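Chapter 9
Building a Gripper You Can Hold

Robotics at Home and in the Shared Shop
Reading time: 9 min 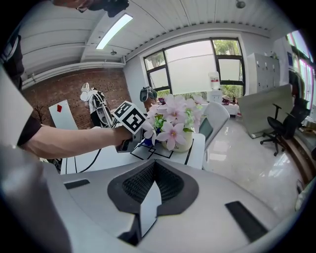
9.1 Where to start

Most first builds begin with the arm. This one begins with the hand. A hand-held gripper lets you try out finger shapes, grip force and camera placement before you bolt anything to a robot, and mistakes cost you an evening of printing instead of a bent joint.

The build in this chapter was worked out by Lies Coppens in the shared shop at Brurkthorpe. Her first version, called Otidness, had a shell in one piece and took around 80 hours of printer time across all its drafts. The second version, Evitz, splits the shell down the middle so that the electronics can be reached with one screwdriver. We will build Evitz.

You will need a table that stays put for the whole project. Mark out the work area on the tabletop with thin black tape, in plain rectangles. The outlines give you fixed places to set objects down, and you will use them again in Chapter 10 when the arm takes over the same tasks. Run cables over one side only.

9.2 Markers

A square black-and-white marker on top of a hand-held unit lets a camera work out where the unit is and which way it is turned. Print it on matte paper and glue it to a flat plate. A marker that curls at one corner will give bad angles, and the error is hard to trace later.

Keep the printed pattern clear of your fingers when you hold the grip. Check this before the glue sets.

Exercise 9.1 asks you to lay out your own table and draw it to scale. Do this before you print the shell.

Filed under: Workshop Builds, Arms & Grippers
2798 shares | 80 comments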